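From: Musyoka Nzioka
To: Tiltau list
Date: November 15, 2020
Subject: Re: Stain or paint on small blocks, and a board to sort them on

Rungnapa Wattanapong wrote:

> I have a bag of plain maple offcuts, planed and cut to small
> cubes, and want to color them for a sorting set. Two questions.
> First, dye or paint? I tried a water-based dye on a few and the
> yellow came out close to the orange once it had a finish over it.
> Second, what do people put under the blocks? I have been using a
> sheet of brown kraft paper and half the set disappears into it.
> Gladys mentioned a checkered mat on this list a while ago but I
> can't find the message.
>
> Rungnapa

Rungnapa,

Paint, if the colors have to be told apart by more than one person. Dye on maple takes unevenly on end grain, and a cube has two end-grain faces, so each block ends up with two shades before the finish goes on. The finish then shifts everything toward yellow. That is probably what moved your yellow next to your orange. A water-clear acrylic topcoat shifts it less than an oil-based one.

What I do with offcuts like yours:

Sand to 220 and break the edges by hand. Two or three strokes per edge is enough. A sharp edge will not hold paint and the color chips there first.

Seal the end grain with one thin coat of shellac and let it dry fully. Sand lightly.

Two coats of color, thinned a little, with the block standing on pin points. Turn it between coats so the marks do not land on the same face.

One coat of clear. Wait a week before stacking blocks on each other, or they will stick.

On choice of color, the difficult pairs are the ones you found (yellow and yellow-orange) and also teal against green. Both are usable if the set is meant to be hard. If it is meant for small children, drop one from each pair. Adhiambo Obura uses the Magesa color card for this and picks chips that are at least 3 steps apart, which has worked for her sets. I use the same card but go by eye under the lamp the blocks will be used under. Warm bulbs pull yellow and yellow-orange together.

On the mat, it was Gladys Mwaipopo's message of last November, and it was a black-and-white checkerboard with a white border. Mine follows the same pattern. The high contrast gives every block a dark and a light edge somewhere, so none of the colors gets lost the way they do on kraft paper.
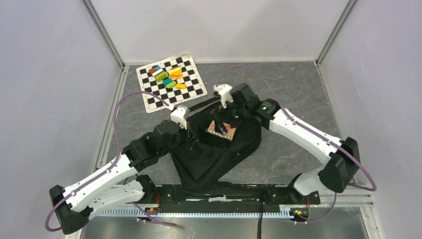
Photo: Idrisa Wanyama

The blocks there are loosely grouped and ignore the squares, and they still separate well by eye. Compare the blue one with the light green one below it, then the bright yellow with the yellow-orange it is up against. The second pair takes longer. The teal and the green next to it are the other pair I would look at before you mix your paint.

Two practical notes on the mat. Choose a matte surface – gloss throws a reflection that washes out the light colors. And make the squares a different size from the blocks. If they match, people start lining the blocks up with the grid and stop sorting by color. Small children do it at once.

For drawing the grid, a 32 mm square suits most block sets I have made. I rule it on heavy card, fill the dark squares with a foam roller and a stencil, and leave the border wide enough to hold the mat by. The Urnach stencil film cuts cleanly but lifts at the corners if the card is at all dusty, so wipe it down first.

If you would still like to try dye, do it on face-grain tiles instead of cubes. I have no good answer for end grain. Someone at the Gilton meeting was using a gelatin size under the dye, from a handbook of 1951, and I did not get the proportions. If anybody on the list has them, please post.

Musyoka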